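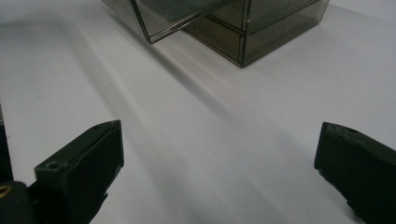

Valentyna Sirko wrote under my last post that I should stop adjusting the zero in software and look at the finger screws first. I did, and I still have the problem, so I'm asking it properly as its own question.

Hand-held gripper, opening width read from an encoder on the drive side. Fully closed should read zero. It does after I home it, then it creeps. At the end of a session closed reads 59 counts, sometimes less, never negative. Full travel is 2340 counts so it isn't huge, but our task is pulling the drawers on small acrylic organizers and the front lip is thin. If the width is off, the log says the fingers are still open when they are on the plastic.

What I have done so far:
Took both fingers off, cleaned the seats, put them back.
Tightened the big screw on each finger. No threadlocker.
Swapped the trigger spring for a new one.
Homed again with nothing between the fingers.

The right finger has some scuffs along the upper edge. The tips still meet flat when I check them against a light. We run Golemine logging software and the firmware is whatever came with it.

Is this a bad encoder or something mechanical?

3 answers

Answer 1 (accepted)

Mechanical, almost certainly. A bad encoder usually jumps or loses counts in both directions. Yours only goes one way and comes back after homing.

Check the coupling between the encoder and the pinion shaft. On ours it is held by one small set screw on a flat. If the set screw is a little loose the shaft turns inside the hub by a tiny amount every time you close hard, and it adds up. To test it:

1. Power off, take the cover off.
2. Draw a line with a paint marker across the hub and the shaft.
3. Power up, home, and do 1000 full closes. Get someone to share this with you.
4. Look at the line.

If the line is broken, take the set screw out, clean the threads and the flat with alcohol, put it back with a small drop of medium threadlocker and leave it overnight. Make sure the screw lands on the flat. Ours had been put in a few degrees off and was biting on the round part.

If the line is still straight, look at the finger carriages for play on the rail.

Answer 2

just home it before every run, takes two seconds. we did that all of August and had no complaints

Comment on answer 2: Homing hides it at the start but I still get the creep during the run. Long sessions are the ones I need.

Answer 3

Agree with the first answer on the coupling. Two more things. You said no threadlocker on the finger screws. Those will back out eventually, so use the low strength kind and mark the heads. We recheck ours every 2000 cycles and write it on a card in the case. Also don't home with a hard squeeze. Close until the tips touch, hold it there, then set zero. If one person homes hard and the next one homes soft you get an offset that looks like drift.

Comment from the asker: Line was broken after 1000 closes. Set screw was on the round part, same as yours. Redone with threadlocker, I'll run a full session tomorrow and post the closed reading.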